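Horkutmont Student Robotics Club Opens Simulated Kitchen Competition to Other Schools

Horkutmont, 10/06/2025

The Robotics Club of Horkutmont Technical School is pleased to announce that its simulated kitchen competition, called the Fider Cup, will be open this season to student teams from outside the school. Registration starts today. The final will be held in February in the main hall of the school.

In the Fider Cup the students do not build a robot. They write and train the program which controls a robot arm inside a computer simulation of a kitchen. All teams receive the same arm, the same kitchen and the same list of tasks. A team can therefore take part with ordinary school computers, and it does not need to buy any hardware.

The competition was held two times before, only between classes of our own school. In the last season 259 students took part in the qualifying round. After the final, the club received letters from teachers in other towns who asked if their students may also join. The club discussed this during the summer and decided to say yes.

"For two years we answered to these letters that we are too small," said Man-sik Do, teacher of computer science and head of the club. "This year the students told me they have prepared everything, the server, the rules, the scoring. I checked their work for three weeks and I found only small mistakes. So I had no more argument against it."

The tasks of the new season

This season has one theme, which is the refrigerator. In the earlier seasons the arm worked on a table, where it had to sort cups and stack plates. Several teams reached almost the full score, and the organizers looked for a task where there is less free space for the arm.

A refrigerator has shelves close to each other, bins on the door and walls at the sides. The arm has to reach in, take the correct item and come out again without touching the shelves. In the first level the door is already open when the attempt begins. In the second level the team has to open the door by its handle. In the third level the position of the food is changed before each attempt, and the program receives only a short written instruction, for example to bring the tomato.

The kitchen was modeled by students of the second and third year. They chose to leave the refrigerator in plain gray and white, so that the drawing is fast also on older computers, and gave strong colors only to the food.

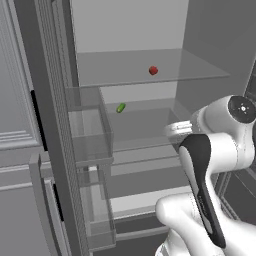
The robot arm at the open refrigerator in the Fider Cup simulation, with a red item on the upper shelf and a green one on the shelf below.

Yi-an Baek, a third-year student, is leading the group which prepared the refrigerator. She worked mostly on the shelves and on the contact between the arm and the glass.

"In the beginning the arm was passing through the shelf like through air, and the program learned to use this," said Yi-an Baek. "It had very good results and we were happy for one evening. Then we looked at the recording. After that we made the shelf solid and the results became very bad, and we had to begin again with the training."

According to her, the round shape of the tomato gave the most trouble during testing. If the gripper closed too early, the tomato rolled to the back of the shelf and the attempt was lost. The group discussed whether to make it heavier than a real tomato. At the end they kept the real weight and gave the teams a longer time for each attempt.

How the scoring works

Each program which is sent by a team will be tested on the school server in 300 attempts. The attempts are the same for all teams, but the teams do not know them in advance. One point is given for each attempt in which the requested item is brought out and placed on the counter. Half a point is taken away if the arm hits a shelf or a door bin with more than the allowed force. An attempt in which the wrong item is brought out gets zero points.

Teams can send a new version of the program once per week until the end of the qualifying round. The table of results will be published on the club page every Monday. The recordings of all attempts will be available to the team itself, so that the students can see where the arm made an error. Recordings of other teams will be shown only after the final.

The eight best teams will be invited to Horkutmont. There they will receive a refrigerator with a different arrangement of the shelves and will have four hours to adapt their program. Each team will also present its method to the jury in ten minutes. The presentation counts for one fifth of the final score. Slides are allowed but not required.

Support from the partners

The competition is supported by two local companies. Linberg, a producer of packaging machines, provides the server on which the programs are tested and will pay for the travel of the finalists from a distance above 100 kilometers. The engineering office Sakalauskas gives the main prize of 2000 euros, which the winning school must use for its technical classes. Two engineers of the office will sit in the jury together with three teachers.

Linberg will also offer a visit to its factory for all finalists on the day after the final. The visit takes a half day and lunch is included. Parents who travel with the teams are welcome, but they must be registered by name because of the safety rules of the factory.

A part of the regular lessons

The simulation is used also in the normal classes of the school. Since September, the students of the first year have a two-hour lesson per week in which they move the arm by hand with a game controller and save their movements. These saved movements are used later by the older students as training material. Until now 429 recordings were collected in this way, and all of them will be given to the registered teams free of charge.

"The younger students are sometimes better with the controller than we are," said Yi-an Baek. "But they like to go fast. We had to ask them to repeat many recordings in a slower way, because the program copies everything, also the bad habits."

Man-sik Do considers this work a good entry to programming for students who are not sure about it. "Some of them come to me and say they cannot do mathematics," he said. "I give them the controller first. After a month they ask why the arm turns in this direction and not in the other one, and then we can open the mathematics book. It does not work with everyone, but it works with enough students that I will continue."

The club now meets on Wednesday and Friday afternoons in the computer room on the second floor. Members of the club will hold an online question hour for new teams every second Friday until the qualifying round is closed. The first one will explain the installation and the format in which the programs have to be sent. Teachers can attend also without a team.

Registration and conditions

Teams have three to five members between 14 and 19 years old and one adult contact person. A school can register up to four teams. Mixed teams from different schools are possible if all the schools give their agreement in writing. Clubs which do not belong to a school can also take part, under the same age rule.

There is no fee for the participation. The rules, the simulation files and the registration form are available on the page of the Robotics Club. The files are offered in English, and the installation guide exists additionally in a short version with screenshots. Teams who registered but have not sent any program by the end of the qualifying round will be removed from the list without further consequences and can register again next season.

Members of the press are invited to the final and are kindly asked to announce their visit one week before. Interviews with the students under 18 are possible only with the permission of the parents, and the school office will help to arrange this.

About the Robotics Club

The Robotics Club of Horkutmont Technical School is a free afternoon activity for students of all years. It was started by Man-sik Do with six students. The members work on simulation, on small mobile robots and on the repair of older lab equipment of the school.

Press contact

Man-sik Do, Head of the Robotics Club
Horkutmont Technical School
Requests by telephone are answered through the school office on working days from 9 to 12.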